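Student Project Report
Paper Cups at Grasville College: Use, Waste and Possible Changes
Dayana Henao
2019-10-12

1. Introduction

This report is about hot drinks in paper cups at Grasville College. I chose the subject after my first winter here, when I noticed that the bins beside the main stairs were full of cups before lunch. In my home town most people drink coffee sitting down, from a small china cup, so the habit of carrying the drink to class was new to me.

The project had two questions. First, how many paper cups are used in the college in one teaching week? Second, what would make students bring a cup of their own?

2. Background

A paper cup is not made only of paper. Inside there is usually a thin layer of plastic which stops the drink from coming through. This layer is difficult to separate from the paper, and for this reason many ordinary paper mills do not accept cups. They need to be collected apart from other paper and sent to a plant which has the right equipment.

The college has two places that sell hot drinks. The larger is the Noonan café on the ground floor. The smaller is the Climow kiosk, near the bus stop, which opens earlier and has no seats. Both buy their cups from the same supplier. The lids are plastic and are a separate problem, which I did not study.

3. Method

I collected the information in three ways. The managers of the café and the kiosk gave me their sales of hot drinks for one week in February. I also asked 100 students to fill in a short paper form. Finally, I looked into the bins on each floor at the end of the afternoon – a job that was less unpleasant than I expected, except on the second floor, where people throw away soup.

The form had six questions. I tested it with my classmates before using it, and I changed the fourth question, as two of them understood it in the opposite way. It now reads: "When you forget your own cup, do you still buy a drink?"
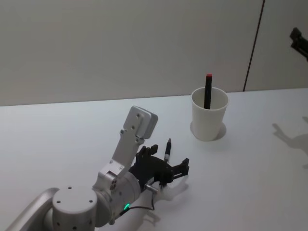
The sales figures were easier to work with than the forms. Some students ticked two answers where only one was allowed, and I had to decide what to do with these. I kept the form if the other answers were clear, and I left the double answer blank. I think this was fair, but another person might have done it differently.

4. Results

In the week I studied, the café and the kiosk together sold 3,000 hot drinks in paper cups. The café sold more than the kiosk on every day. The kiosk was busiest before the first class, and after the middle of the morning it was almost quiet.

Of the 100 students who answered, 45 said that they own a reusable cup. Only 22 said that they had used it at college in the last week. The most common reason for leaving it at home was that it is not pleasant to carry a dirty cup in a bag with books. Several students wrote that there is nowhere to wash it, and this is true for the upper floors, where the only taps are in the toilets.

Price was mentioned less often than I had thought. The café already gives a small discount to people with their own cup, but many students did not know about it. The notice is behind the till and is partly hidden by the biscuit jar.

In the bins, cups were mixed with food and other paper on all floors. Even in the bin marked for paper I found cups with coffee still in them, and the paper under them was wet.

5. Discussion

The results suggest that washing is a bigger difficulty than money. A rinsing tap, like the ones used in bars, could be put beside the café door. I wrote to Latemow, a firm which fits them, and they answered that the work is simple if there is a water pipe in the wall. The college building office has not yet told me if there is one.

A second change would cost almost nothing: the staff could ask "Have you got your own cup?" before taking the order. The café manager was friendly to this idea. The kiosk manager was worried about the queue in the morning, and I understand her worry.

6. Limits of the study

One week is short, and February is a cold month, so the sales may be higher than in spring. I gave out most forms in the library, where students probably stay longer than in other places. I also did not ask the teachers, who buy many drinks too.

7. Next steps

I would like to repeat the forms in warmer weather and include the staff. The notice about the discount has been moved to the front of the till, and the café manager has agreed to write down how many people ask for it.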